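Home | Projects | Reports | Contacts | Log in

Staltine packing software: progress report to Gounder, October

Work this period went into three parts of the stack: grasp planning for soft packaging, coordination between the two arms, and the replay tool. Hardware is unchanged.

Grasp planning. The old planner fitted a box to each item, a poor match for bags and pouches. Radu Voicu replaced it with one that scores pinch points on the visible surface and rejects any that fall on glare. 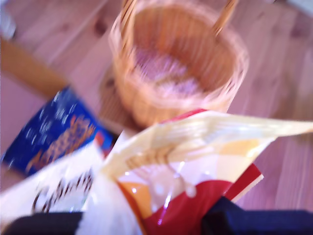 The scorer was trained on 3000 labeled crops. Planning time per grasp is down to 30 ms on the bench computer at Clamton. Flat items lying against the side of a container are still the main source of rejected plans.

Two-arm coordination. Each arm now reserves the space it is about to enter, and the other waits or replans. Yamila Salinas wrote the reservation server and is testing it on the basket and box task.

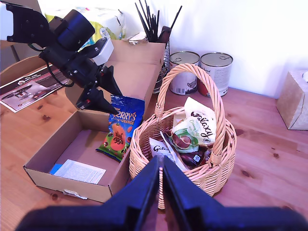

Deadlocks were the problem in early testing. We added a timeout and a fixed priority order, and closed 13 tickets on this module. Two remain open, both about stale reservations after an emergency stop.

The basket handle is now modeled as its own obstacle. Previously the planner treated the whole opening as free space. 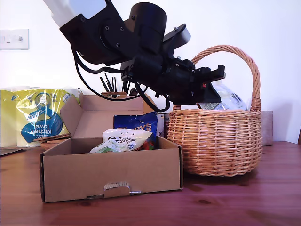 Approach paths are checked against the handle at 10 points along the final descent. The check can be turned off in the config file for open containers.

Next period: finish the replay tool, fix the two open tickets, install at Fostport. We are not asking for a budget change.

Contact: Staltine project office, Clamton | Back to top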